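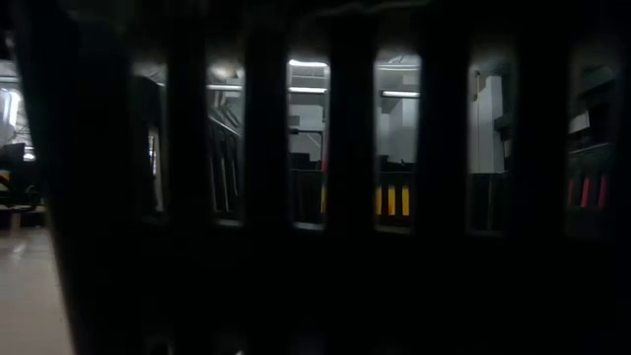
Joaquín Yáñez objects to the word "teaching." An operator produces recordings, he argues, and the policy fits them, including every hesitation the operator leaves in.

Tsegereda Gebremichael runs remote-control sessions at Clerkwood and accepts the point. Her current task is moving soft and rigid items between containers with a two-arm cell. The operator holds a pair of leader arms and the cell arms follow.

"Pushing the arm by hand gave us clean joint paths and useless camera data," she says. "The operator's forearm was in every wrist view. The policy learned to look for a sleeve."

Cell layout

The crate and the basket go back to marked positions between episodes, with a small random offset. Gebremichael wants the wrist view to show both the fingertips and a container rim before the descent starts.

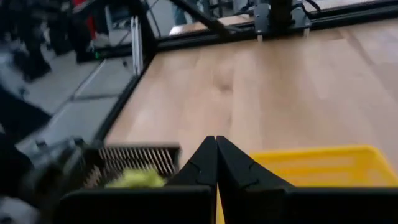 Recording

An operator works in blocks of 6 minutes, then rests for 2. Grip closure is logged as a continuous value. "If you log open or closed, you lose the part where a person feels for the object," she says. "There's no force feedback on our leaders, so people slow down and watch the fingers. That shows up in the data as a pause."

Pauses are trimmed only when both arms are still. The first usable set came to almost 700 episodes. Deep baskets took the largest share of the rejects, mostly for contact with the rim. 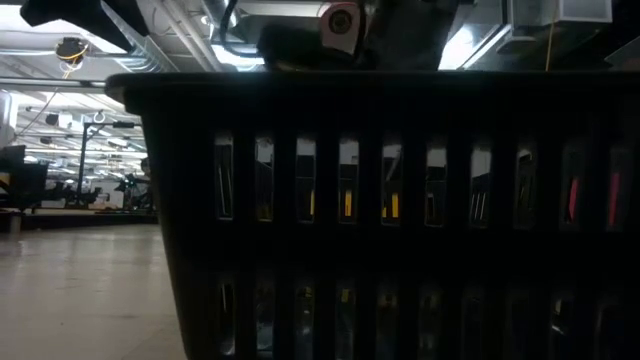 Yáñez would also discard episodes with a second grasp attempt. Gebremichael keeps them under a separate tag. "A policy that has never seen a miss has nothing to do after one," she says. The two sets will be trained separately in October, with the same 4 operators in each.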